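Shagufta Virk still has the slip. It is folded in a drawer in her kitchen, a photocopy of the one she handed over the counter, and she says she takes it out only when people ask.

People ask quite a lot. Two seasons ago she put $2 on Kiston to win the league before a ball had been kicked. The price was 1512 to 1, and the man behind the counter at Gruviter had to phone someone to check that he was allowed to give it.

"He asked me twice if I meant Kiston," she says. "I said yes both times. He wrote it down and I went to get my groceries."

Kiston had finished second from bottom the year before and had sold their best forward, Durrani, in the summer. Virk had watched them since she was nine years old, mostly losing. She did not think they would win. She put the money down every year, the same amount, and every year she threw the slip away by Christmas.

That year she kept it. Kiston were unbeaten for 17 games, and by March they were top, four points clear of Jerkine with a game in hand.

"I stopped sleeping right around then," she says. "My brother wanted me to cash out. My neighbor wanted me to cash out. The bookmaker called and offered me $900, and I had a car that needed a new transmission."

She turned the offer down. She says there was no great principle in it. She had asked for an evening to think, fell asleep on the couch, and when she called back the next day the offer had dropped by $36 and that annoyed her.

"If they had left it alone I would have taken it," she says. "I know how that sounds."

The title was settled on the last day, away at Jerkine. Virk did not go. She had a ticket but gave it to her brother and listened on the radio in the bedroom with the door shut. Kiston needed a draw and got one, 1–1, with a goal from a corner that she has since watched many times and still thinks was offside.

The bet paid $3,024 in winnings, plus her stake. The transmission took most of it. Some went on a new radio, and the rest on a dinner for the people who had told her to cash out.

A patterned quilt and a plain red cloth, both at home.
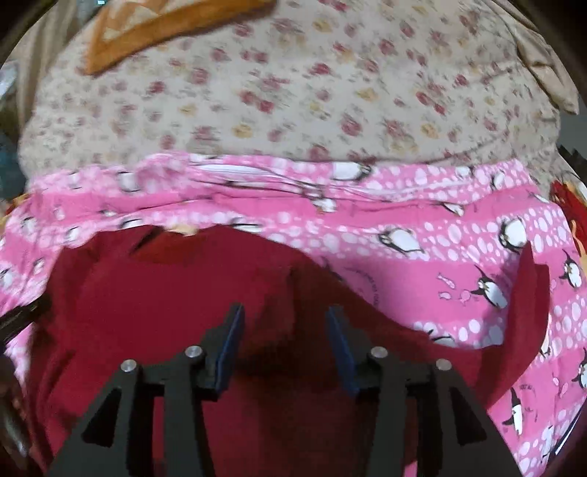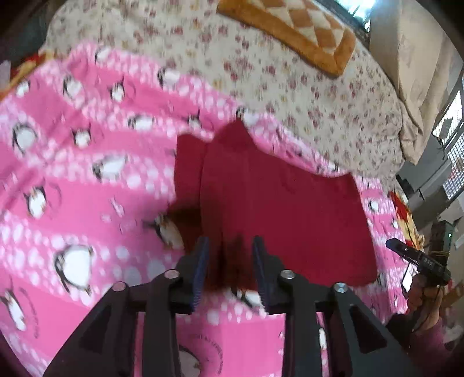
She has not changed much about how she bets. It is one bet a season, placed in person, and never more than she would spend on lunch. She does not use the app. Gruviter sent her a free bet voucher after the win and she let it run out.

"I don't want to be good at it," she says. "I want to watch the games."

Kiston finished eighth the following year, which she thinks was fair – the squad was thin and two of the defenders had played through injuries to get the title over the line. She is more hopeful about this season. The new goalkeeper is quick off his line, and the coach has finally stopped playing three at the back away from home.

The price on another title was a good deal shorter when she went in this summer. The same man was at the counter. He did not ask her twice, and she paid her $2 and put the slip in the drawer with the other one.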